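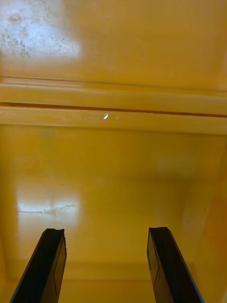

3.2 Bins, tray and paper

We spent far longer arguing about the bins than either of us would like to admit. Qiuyue Li wanted grey ones, because grey is what you get on most sorting benches and she is a great believer in dull surroundings. I wanted yellow, mostly because small dark parts vanish against grey and my eyes aren't what they were. Yellow won (I did the ordering, which helped).

The bins are glossy inside and they do scuff. Parts with sharp edges leave fine pale scratches in the plastic, and a bright lamp makes a patch of glare on the walls that is surprisingly hard to look past when you're hunting for something tiny. Toon Segers suggested lining them with felt. We tried it for an afternoon and every connector we owned came out wearing a little fluffy beard, so the felt went back in the cupboard.

The parts to be sorted start out on a tray in the middle of the table, with the open bins to either side, as in Figure 2. The tray is stainless steel and very shiny – lovely to wipe down, dreadful for spotting a bare wire – so we lay a sheet of white paper in the bottom. I can't recommend this enough! It costs next to nothing, you can bin it when it gets grubby, and you can pencil notes on it between rounds.
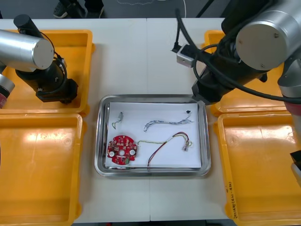

Figure 2. The sorting table, with electronic parts on the papered tray and two yellow bins on each side.

Wires were the awkward bit, as anyone who has tidied a drawer of old chargers will guess. A round circuit board sits where you put it, but its harness wanders off across the paper and hangs over the edge if you let it. We did let it. Urszula Szewczyk pointed out, quite rightly, that parts arriving from a real repair bench are never neatly coiled, and that combing everything flat first would make the job easier than it ought to be. The twisted cables we treated in the same way, kinks and all.

A part and whatever is joined to it count as one item and go into one bin together. We did consider counting loose connectors separately, but only if they had come away from their wires, and I'll come back to those in Section 3.3.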